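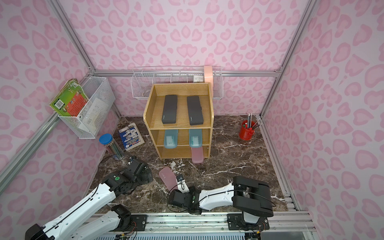

I finally finished writing down our cell rules last night, all 13 of them, and I'm more excited about a sheet of paper than I probably should be! For the longest time everything we knew about running tidy-up tasks on two arms lived in people's heads (mostly Heino Petrauskas's head, and he was away for a good part of October). Now it's taped up at Rodthorpe where anybody can read it.

Rule one is my favorite and also the dullest. Write the start layout down before you touch the arms. With a shelf task that means every pencil case and every plastic box gets a line: which level, which side, which end faces out. We used to write "stationery on shelf, some on floor" and then argue for half an hour over whether two runs could be compared. They couldn't.

Rule four is the one people grumble at. Only one arm moves inside the shelf area at a time, and the other one parks with its gripper low and well clear. Yes, it's slower. I love it anyway, because you can follow what's going on, and when a run goes wrong you know which arm to look at first.

Then there's the speed rule. New task, new object, new person at the controls: 30 percent, no exceptions, me included. You stay there until you've done a full set of clean runs, and a clean run means no bumps to the shelf at all, even the tiny ones you'd like to forgive. I got sent back to the beginning twice on the Sarnora tasks and grumbled plenty (sorry, Heino).

What I'd really like more groups to borrow is how we log failures. We have 1,363 runs in the book now, and a dropped case gets the same careful entry as a perfect placement. Which object, which level, how it was held, who was running. Kazlauskienė started doing theirs the same way this fall, and comparing notes with them has been so much fun – they grip soft cases closer to the middle than we do, and I'm itching to try it.

Rule nine still needs work. It says "check cables before each session," and it doesn't say what checking means. I want a proper list: slack through the whole reach, nothing under the rail, connectors seated. If you have one you like, send it over! I'll put up the full sheet once that part is fixed.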